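Gimholm Laundry – Automation Liaison Meeting

Minutes of the July meeting, held in the Nomura room, 2.15 pm

Present: site manager (chair), finishing supervisor (days), finishing supervisor (evenings), maintenance lead, staff representatives for flatwork and small items, payroll, Hideaki Sugiyama

Apologies: safety adviser, transport

Minutes of the previous meeting

Accepted with one correction. Under "Mastine line", the sentence stating that manual feeding would end in spring should read "would be reviewed in spring". The staff representative for flatwork asked for the corrected copy to go up on the noticeboard, as the earlier one had been read by most of the floor and had caused some alarm. Agreed.

Actions carried forward

Replacement mats at the folding tables have been delivered and laid. The request for a second clock in the finishing area has not been dealt with and is carried forward again. The written description of the new operator role was circulated before the meeting and is covered below.

Mastine line

The maintenance lead reported on the automatic feeder. It is running on sheets and large flat items only. Stoppages are mostly caused by corners folded under before the item reaches the clamps. Items with a torn hem are still being fed by hand and will continue to be.

The finishing supervisor (days) said that the line produces well when the load is all one type and badly when it is mixed. Mixed loads arrive from the smaller customers, who do not sort. She asked whether sorting time was being recorded as part of the line's figures. It is not. The chair accepted that the output figures look better than they should for that reason, and asked for sorting to be booked to the line from the start of the next pay period.

The evening supervisor noted that clearing a stoppage takes longer on his shift, when there is no fitter on site. Two operators have been shown how to clear the clamps and reset the guard. They are not being paid for it. Payroll to look at whether the existing skills allowance covers this work.

Floklow – recording of cloth handling

Floklow is the trial in which staff record the handling of cloth with hand-held grippers, so that the folding arm can be taught from the recordings. The trial is planned to last 16 weeks and is open to anyone in finishing. Recording may be done at the tables or at home, on the worker's own linen if they wish.

The chair summarised progress. Spreading and smoothing are well covered. Picking up a single layer from a stack is not, and people taking part are asked to favour it. Small pieces laid over a larger sheet are also wanted, as the arm still has trouble telling the edge of one cloth from the cloth beneath it. Patterned backgrounds are acceptable and there is no need to clear furniture or change the bedding before starting.

The staff representative for small items reported comments from those taking part. The tool is heavier than expected after a long spell and the wrist tires before the hand does. Several people have found that they fold differently with it: slower, and with fewer movements, as two rubber pads cannot do what a thumb and palm can. She asked whether the recordings would be compared with normal table speed. The chair confirmed they would not, and that no speed figure would be taken from any recording for any purpose. This is to be put in writing.

On home recording, she raised time and privacy. People are fitting the work in after the evening meal and are unsure what to enter on their sheets. Setting up, charging and copying files across are being left off. The chair said that all of it is working time and should be entered.

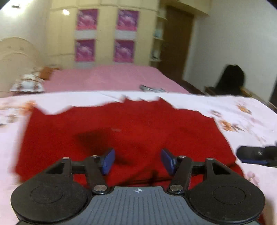
Hideaki Sugiyama said that he was less worried about the hours than about what is kept. Anyone recording in a bedroom or kitchen is handing over a view of their home as well as their hands, and the consent form speaks only of "work footage". He wanted the form to say who may watch the recordings, how long they are stored and how a person can have one removed after it has been sent in. He added that he would not record at home himself until this was settled, and that others had told him the same.

The chair agreed that the form was too short. A revised version will be drafted and shown to the staff representatives before it is issued. Until then home recordings already sent in will be held but not used for teaching the arm. Staff who prefer to record at the tables may do so in paid time, subject to the supervisor finding cover.

The maintenance lead asked that gripper pads be checked for wear before each session. A worn pad slips on smooth cotton and the recording is then of little use. Spare pads are in the cabinet next to the label printer. The tool should not be taken apart at home; the linkage screws work loose if they are refitted without a torque driver.

Effect on posts and rotas

Payroll confirmed that 33 people are employed in finishing across both shifts. No post has been removed as a result of the feeder or the trial. Two vacancies have been held unfilled since the feeder was installed.

The staff representative for flatwork said that holding vacancies open was a reduction by another name, and that the work from those posts had gone to the people left at the small items tables. The chair did not accept the first point but accepted the second. He will report to the next meeting on whether either vacancy is to be advertised. The staff side asked for its view to be recorded and it is recorded here.

There was a long discussion of the operator role. The draft describes a person who watches the line, clears stoppages, rejects damaged items and keeps the log. Points made:

Watching the line is more tiring than it sounds and the draft has no limit on how long one person does it.

Rejecting damaged items needs the same judgement as hand folding, and people new to the laundry should not go straight into the role.

The log is currently in English only and uses terms from the feeder manual that are not used on the floor.

Agreed to add a rotation between line and tables within each shift, and to rewrite the log headings in plain words. The length of each turn was not agreed. The day supervisor favours changing at breaks; the evening supervisor said this would leave the line unwatched while people changed over, and would prefer a handover before each break. Both to try their own method and report back.

Hideaki Sugiyama asked whether people who decline the Floklow trial would be at a disadvantage when operator posts are filled. The chair said they would not. He was asked to put that in the same letter as the statement on speed figures.

Health and safety

One report of a sore wrist after recording. The person has returned to normal duties and has been advised to rest the tool on the table between folds. The safety adviser is to assess the gripper as hand-held equipment, which had not been done. No recording sessions to be booked on consecutive shifts for the same person until the assessment is complete.

Actions

Chair – letter on speed figures and on staff who decline the trial.
Chair – position on the held vacancies.
Chair and staff representatives – revised consent form.
Payroll – skills allowance for clearing stoppages; guidance on entering home recording time.
Supervisors – sorting time booked to the line; trial of rotation methods.
Maintenance lead – pad check notice; draft log headings.
Safety adviser – assessment of the gripper.
Site office – finishing area clock.

Any other business

The drinks machine on the upper landing is still taking coins without vending. Reported to the supplier.

Date of next meeting to be confirmed once the evening rota is out.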